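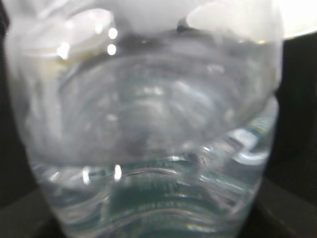 Photo: Kacper Bednarek

Community | Remembrance

Lorna Jardine got the send-off she asked for, and Gretstead turned out in force to give it to her. More than 100 people packed the Urkley Street hall for a celebration of the retired music teacher's life, and the singing could be heard clear across the parking lot!

Jardine, who died in July, taught at Gretstead Elementary for most of her career and wrote out the order of service herself. It called for 12 songs, bright clothes and no speeches longer than the chorus of "You Are My Sunshine." Her former student King-fai Yip, who led the choir, kept everybody to it with a kitchen timer.

"She'd have told us the altos were flat," Yip said. "But she would have loved every minute of it."

The choir was a wonderful mix of ages, with grandparents standing next to the grandchildren Jardine had also taught. Oliwia Adamczyk drove in overnight to play the piano, the same upright she learned on, and took requests long after the printed program ran out.

Guests gave $3,000 toward a music fund in Jardine's name, which will pay for lessons and instrument rentals for children at the school. The first awards are planned for spring, and any Gretstead student in third grade or up can apply, beginners very much included.

Jardine is survived by her niece, Rocío Domínguez, who is still collecting recordings from the old spring concerts. Anyone with a tape, in any condition, can drop it at the school office.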